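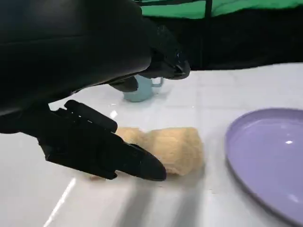 Wrist cam view from the bread task. Lower finger right beside the roll, plate to the right, mug in the back.

ok so a few people asked what I've been doing since May and why I've gone so quiet. This. I've been doing this. Getting an arm to put a small bread roll on a plate. Thread, mostly about software, partly about my mood

The setup: wrist camera feeds a policy, policy spits out short chunks of gripper motion, and a low-level controller turns those into joint commands. Our internal name for the middle part is Carrasco. I didn't pick it and I don't know where it came from

Carrasco is fine! Carrasco is good even. Almost every bug I blamed on the policy was sitting somewhere between the camera and the controller, and I blamed the policy for a LOT of things

Bug one. The arm would come in nicely, get a fingertip right up next to the bread, and then sort of dither. Tiny moves left, tiny moves right, like it was trying to parallel park. I retrained twice over this. Twice!!

Turned out our frames were stamped when they reached the Python process, and the joint states were stamped at the driver. So the policy was looking at a slightly old picture and thinking it was now. Far from the object you never notice. With the fingertip almost touching the bread you notice a whole lot

Fix was to stamp both at the source and pick the joint state nearest each frame. An afternoon of work, and most of that was me finding out which clock was which

Bug two is that shiny white table. See the bright streak by the bottom left, and the smudgy bands under the finger? Our old segmentation step loved those. It would hand the planner a lovely confident mask of a reflection and the planner would go "great, obstacle" and swing wide

I tried tuning thresholds for way too long. What helped was throwing out single-frame masks completely and only keeping stuff that stays put in table coordinates while the wrist moves. Reflections slide around when the camera moves, bread doesn't. Feels obvious typed out like that

The mug is still a pain btw. From the wrist the finger covers part of it, so its size estimate shrinks and grows as we approach. For now I freeze the obstacle map from the last clear view and add some padding. Crude, but I'm leaving it in

Someone asked about tooling. Best thing I made all summer is a dumb little replay viewer called Drimside. Wrist video on the left, commanded vs measured gripper pose on the right, one scrub bar. Arrow keys step a frame. That's all of it

Before Drimside I was opening logs in one window and video in another and lining them up by eye – please don't live like this

Where it's at: I ran 200 attempts with the new timestamps and the new masks and 38 of them still failed. Going through those one at a time with a mug of tea. Lots of them are the fingers closing a bit early, so next up is the gripper close trigger

If you've got a way of learning the close timing that isn't "add another threshold", my replies are open. I have so many thresholds

Oh and yes, I'll put the replay viewer up somewhere once I've ripped the hardcoded paths out of it. There are a lot of hardcoded paths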